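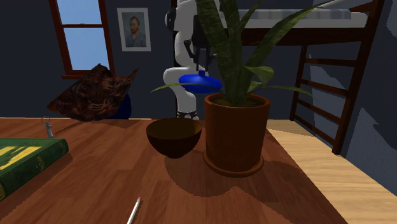
Search this site Search Go

Lirkerex 4: a motion planner for crowded tables

By Nuno Meireles
February

I have used Lirkerex for my pick-and-place work during the whole winter, and version 4 is the first one that I would recommend to another person. It is a planning package for a single arm. You give it a simulated room, a list of objects and a goal, and it gives you back a path with grasps. It does not do perception, and the makers do not pretend that it does. You must bring your own poses, from the simulator or from a camera pipeline.

My interest is in tasks with lids. Putting a lid on a bowl looks like a small job, but for a planner it is rather unpleasant. The knob is small, the fingers must come from above, and after the grasp the held object is much wider than the gripper. A planner that forgets this will move the arm very nicely and drag the edge of the lid through everything on the way. Version 3 did this to me many times. In version 4 the held object is attached to the collision model at the moment when the grasp closes, and it stays there until release. I did not find a case where it was lost.

For testing I took my own scene set, which has household rooms with a table and ordinary things on it, such as books, cloth, crockery and house plants. I sent 2,789 planning requests over these scenes. The complete run took 19 hours on my office computer, with no graphics card used for the planning. Of all requests, 105 returned no path. I looked at every one of them, and I must say that most were my fault: the goal pose was a few millimetres inside the bowl, and the planner was right to refuse. The error message could be kinder, however. It says "goal invalid" and does not say which two bodies are touching. You have to switch on the debug log and search for it there.

The real weak point is thin geometry. Plants are the worst. Lirkerex wraps each mesh in convex pieces before it plans, and a long leaf that bends becomes a fat wedge of forbidden space. With the default settings the arm makes a big detour around air, or it gives up. You can raise the number of pieces per object, and then the detour becomes smaller, but the loading of the scene becomes slow. Kiri Trevaskis, who shares the office with me, prefers to mark leaves as "soft", so that contact costs something but is allowed. I tried it and I like it for leaves. For cloth I would be careful, because in my scenes a soft cloth sometimes hid a hard object behind it, and the cost of the first contact was too low to keep the arm away from the second.

The grasp editor is pleasant. You turn the gripper around the object with the mouse, and you save the grasp with a name. I would like to have an undo button - at present there is none, and one wrong click means loading the file again.

The scene viewer has become better too. It can follow the plan step by step from any camera in the scene, including cameras where the view of the gripper is partly blocked. This was useful for me. A plan can be correct in all numbers and still give poor training pictures if the important moment happens behind something. There is now a small panel that shows, for each step, how much of the held object is visible. I did not expect to use it, and now it is always open.

The documentation is good for the Python interface and poor for the configuration file. Several options are only explained in the release notes. I wrote to the support address at Plurcombe and received a clear answer from Darcy Faulkner the same evening, with a corrected sample file.

Compared with Grillamer, which I used before, Lirkerex is slower to install and slower on empty tables. On full tables its paths are shorter and I throw away fewer of them. If your arm only moves boxes between two free surfaces, stay with Grillamer. For lids, jars and anything else that must travel between other things, I would choose Lirkerex, and I would change the convex piece setting before the first run.

Tested on Linux only. I paid for my own licence.

Contact | Copyright Nuno Meireles | Back to top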